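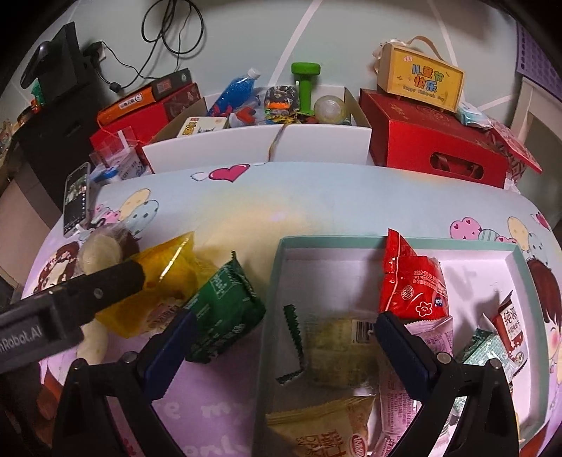
Storing Seasonal Tires at Home
Workshop and Garage Tips, Jalthorpe Motoring Association
Revised August 2024

Members who change between summer and winter tires will have one set in storage for half of every year. A tire stored badly can age faster than one in daily use. The following guidance applies to passenger car tires kept in a private garage, basement or shed.

Before removal
Mark each tire with its position on the car, using chalk or a wax crayon on the inner sidewall. FL, FR, RL and RR are sufficient. Record the mileage and the tread depth at the same time. Tires with a directional tread must go back on the same side unless they are remounted on the rim.

Cleaning
Wash each tire with mild soap, water and a stiff brush. Remove stones from the grooves. Brake dust should be cleaned from the wheels as well, as it is much harder to remove after a winter on the shelf. Allow everything to dry completely. Tire dressings and glossy sprays should not be applied before storage.

Bagging
Place each tire in its own opaque plastic bag, press out as much air as possible and close the bag with tape. Ordinary lawn and garden bags are suitable. The Association also stocks Hendis tire bags at the front counter, in packs of 8.

Location
Choose a cool, dry and dark place. Keep tires away from furnaces, water heaters, battery chargers and any electric motor that runs often, including sump pumps and freezers. Gasoline, solvents and oil must not be stored on the same shelf. An outdoor shed that becomes hot in summer is a poor choice for winter tires.

Stacking and hanging
Tires mounted on wheels may be stacked flat or hung from hooks. They should not be left standing upright for the whole season. Tires without wheels should stand upright on a rack and must never be hung. If they have to be stacked, keep the pile to four and reverse the order once, halfway through the season.
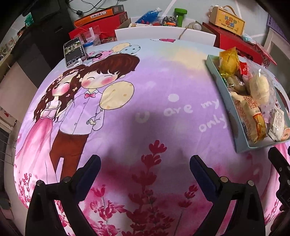
Custódio Moreira wrote after the previous edition to object to the advice on reversing the stack. He has kept unmounted tires in one pile every winter for 17 years, untouched from October until spring, and has found no flat spots. The Association accepts that many members will have the same experience, particularly with narrow tires. The recommendation stands for wide or low-profile sizes.

Wall racks
Fix brackets to studs or solid masonry only. Check the load rating of the rack against the weight of the full set, wheels included, and do not use plastic wall plugs in drywall.

Before refitting
Inspect both sidewalls for cracks and bulges. Measure the tread again, set the pressure with the tires cold, and tighten the wheel nuts in a cross pattern with a torque wrench. Check the nuts again after the first 50 miles. Torque wrenches may be borrowed from the Skurnholm Road workshop on presentation of a membership card.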